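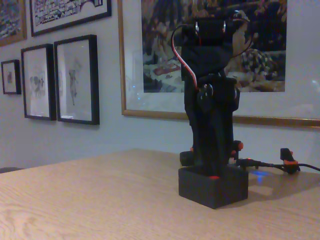 Six frames on a pale gray-blue wall, with a light oak-colored table in front.

Atusov Wall Hanging Kit review: do you need a kit to hang pictures?

By Divina Ignacio
24 July 2024

I have hung pictures for most of my adult life with a hammer, a pencil and a tape measure, so I came to the Atusov kit expecting to be annoyed by it. It costs $64. For that you get a zippered case with 29 pieces in it, if you count each hook and each sheet of paper as a piece, and Atusov certainly does. The box promises a "perfect gallery wall in one afternoon." My first one took two evenings and part of a Saturday, and I would not call it perfect.

I used the kit on three walls: a group of six in the room where I work, a single heavy mirror in the hall, and a row of small frames up the stairs. The walls are drywall except for the hall, where there is old plaster that crumbles if you look at it hard. The house sits 600 feet from a freight line. Anything I hang gets shaken several times a day, and over the years that has taught me more about picture hooks than I wanted to know.

What's in the case

There is a marking tool, a folding ruler, a small level, a packet of hooks in three sizes, some screw-in anchors, a sheet of felt bumpers, and paper templates that you trim to match your frames. The case is decent. The zipper caught on the lining the second time I opened it and has done so ever since.

The marking tool is the part they want you to buy the kit for. It is a flat handle with a hook at one end and a pin behind the hook. You hang the frame on the tool, hold the whole thing against the wall, shift it until you like it, then press. The pin leaves a dent where the nail should go. It works. I want to be clear about that, since the rest of this is going to sound grumpy. With a light frame that has one sawtooth hanger on the back, the dent is where it should be and the frame ends up where you held it.

With wire it gets shakier. The wire slides on the hook while you are moving the frame around, and it sags differently once it is on a real nail. My first two wire-hung frames came out low, by enough that I saw it from the doorway. I pulled the nails and did them again with a tape measure. Frames with two D-rings are worse, because the tool marks one point at a time and you are left to work out the second for yourself. The leaflet shows a person doing this with a smile. She also seems to have a third hand just out of view.

The templates

I expected to hate the paper and ended up liking it best. You trace each frame, cut it out, mark where the hanger falls, and tape the shapes to the wall. Then you leave them up for a day or two and see whether you still like them. I moved the group of six twice before I picked up a hammer. My first plan had everything too high, which is a mistake I make every time, and I would have made it again with real nails.

But this is paper. It is slightly waxy paper with a grid on it, and the grid helps, but a roll of brown wrapping paper does the same job and there is a lot more of it. The kit gave me enough for one group and then it was gone. Refills are sold separately. I did the stairs with grocery bags.

The tape that comes with it is supposed to be wall safe. It came off clean from the newer paint. In the hall it took a flake of paint with it the size of a fingernail. My hall paint is old and I don't entirely blame the tape, though the box says "all painted surfaces" and mine is one.

The level

Bad. I put it on my kitchen counter, read it, turned it end for end and read it again, and got two different answers. A level that disagrees with itself is no use to anyone. I wrote to Atusov and was sent a replacement in seven days, and the replacement is fine. So the company gets credit for that, but a buyer who doesn't think to flip the level will end up with a crooked wall and blame their own eyes.

Hooks and anchors

The small and medium hooks are the ordinary kind with an angled nail, and they hold. I haven't had one loosen. The large hooks are rated on the package for more weight than I would ever trust to them in drywall, and the leaflet is vague on whether the figure is for one hook or a pair. For the mirror I skipped them altogether, found a stud, and used a proper screw from the hardware store.

I did try one of the screw-in anchors in the hall plaster, low down, where a mess could be hidden by the shoe rack. It made a mess. The leaflet doesn't mention plaster at all. If you live in an older house, ignore the anchors.

The felt bumpers are good. Put one on each bottom corner and the frame stops creeping every time a train goes by. They also cost next to nothing by themselves in any hardware aisle, and I wish I had been using them for the last ten years.

Against the cheaper ones

My neighbor Edileuza Andrade lent me her Winamard marking tool, which is sold alone, without the case and the rest of it. It is uglier and the handle is too short. The dent it leaves is every bit as accurate. It has the same trouble with wire. I used it for half the stairs and the Atusov for the other half, and I can't tell you now which frames are which.

I also looked at the Lozano set, which is mostly adhesive strips. I didn't test it for long. One strip let go overnight with a small frame on it, and after that I wasn't willing to hang glass from the others. Maybe I didn't press for long enough. The instructions want you to press, wait, take the frame off, wait again and put it back, and I suspect a lot of people do what I did.

Things I'd tell a friend

Look at the back of your frames before buying anything. If they are all sawtooth, a marking tool will save you time. If they are mostly wire, pull the wire tight with one finger where the hook will go, measure from there to the top of the frame, and use your tape. That method is older than I am and it still beats the gadget.

Hang things lower than you think, especially in a room where people sit down.

Use two hooks set a few inches apart for anything wide. The Atusov leaflet does recommend this, on the back, in very small type.

Would I buy it again?

No. I'd buy a marking tool by itself, a bag of mixed hooks, a sheet of felt bumpers and a roll of brown paper, and I'd borrow a level from someone who builds things. I might feel differently if I owned no tools at all and had a new apartment to fill. For that person the kit puts most of the right stuff in one place, and the price hurts a bit less if you can catch it on sale. The hardware store in Hernthorpe says it will be marked down in September.

Good: marking tool on light frames, templates, felt bumpers, quick replacement from the company.

Not so good: first level was off, too little paper, anchors useless in plaster, large hooks poorly explained, price, that zipper.

Two and a half stars out of five. It would be three if the first level had been right.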